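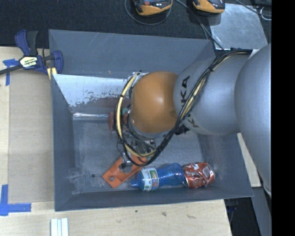

Metwood, Mar 7, 2018

Gosling bin picks, fault subset

README

Read this before you train anything on the data. The subset holds 496 pick attempts from a metal bin of mixed household items, bottles and drink cans among them. We pulled it from the main Gosling set after 34 attempts were logged as successes with no object in the gripper.

What went wrong
The success flag came from gripper width alone. Demetrio Vidal's first explanation was a bad width sensor, and the sensor was swapped. The false successes kept coming. Hsiu-ying Chiu then found that the cable and hose bundle, which loops down past the orange joint, could drag on the wrist and hold the fingers slightly open. The logger read that as a grasp. I think she's right, but 2 of the 34 don't fit and I wouldn't call it settled.

Safety note
The arm stopped itself on force limit 14 times. The old version of this file called those "minor". I've taken the word out. A snagged hose on an arm this size is a reason to stay outside the cell until it's powered down.

Known problems
The fixed camera loses much of the bin behind the arm and cables, so don't relabel from that view only.
The "improved" flag in the Talitz export is the old flag renamed. Ignore it.
Colour calibration was not repeated after the sensor swap.

Still open
Rerouting the hose, promised for June. Ask Marietjie Engelbrecht.

Maintained by Ming-te Hsiao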